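Setting up the arm cell safely: the short version

Wrote this up quick on Tuesday, July 12, 2022 as people keep asking me the same stuff. Covers the bench arm at Udance, should do for the one at Clercombe too. Read the proper risk assessment first - this doesn't replace it.

Before you power up

1. Walk round the table. All the way round.
2. Find the emergency stop. Put your hand on it. If you can't reach it from where you'll be standing, move yourself or move the box.
3. Test the stop once at the start of every session. Press, check the fault shows on the pendant, twist to release, reset. Write it in the log (Hashini Kumarasinghe has the log).
4. Cables. Strapped to the arm, enough slack at the wrist for a full turn, nothing that can snag on the base.
5. Check what's in the gripper. Long thin things reach further than you think, so set the tool lenght in the software to the tip and not to the jaws.

First run

Teach mode. Lowest speed. One person holds the pendant and that person is in charge, everyone else keeps hands off the table. Our limit is 784 mm from the base, nobody leans inside that while the drives are on. Run the whole path 6 times slow before you bring the speed up. Sounds a lot. Do it anyway.

If you need to pick something up or shift a part - stop the arm, say "stopped" out loud, wait for an answer, then reach in. Going back to auto, same thing the other way round.

Table rules

Loose straps and strings: know where they lie before each run.
Papers and keyboard at the far side, out of the arm's path.
Label your buttons. Two reds side by side with no label is asking for it.
No drinks. Sanne De Bruijn will find you.

Drum task, on the bench: 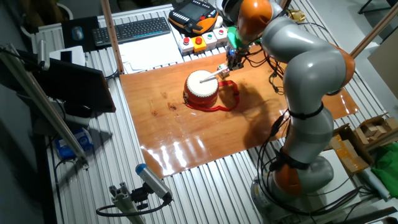
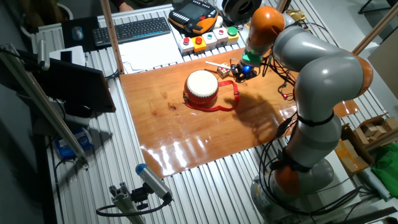 Taras Hrytsenko

Shutting down: park the arm, drives off, then power, pendant back where you found it. Program 552 is the park routine, don't edit it, copy it if you want to change somthing. Questions to me or Candela Moya.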